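Progress report to the Figueroa Trust
Hurow Regimental Medals and Rolls Project
August 1, 2019

The Trust's grant supports the transcription of the honours and muster rolls held at Hurow, together with a checked index of gallantry awards. Of the 1689 roll entries covered by the agreement, 800 have now been transcribed and 400 of those have been compared with the printed gazettes. The comparison has brought to light 193 entries in which the rank or company differs between the two sources. Both readings are kept in the index, with a note of the page on which each appears.

Work during July was confined to the infantry volumes. The artillery rolls are bound tightly and will be taken last — the binder's advice on opening them is awaited.
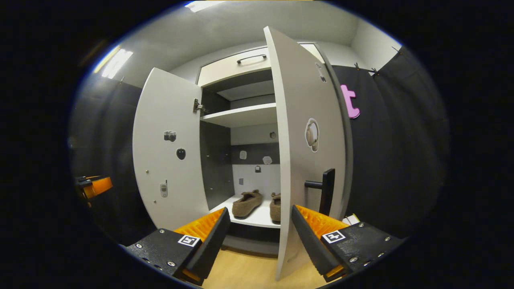
Mio Kobori has asked that posthumous awards be listed under the date of the action and not the date of the gazette, as families tend to search by the former. The project accepts this. Entries already completed under the letter N, including the long Narari section, will be altered before the next return.

Spending remains within the agreed budget. No change to the closing date is requested. The second instalment should be paid to the Tritov account, as before.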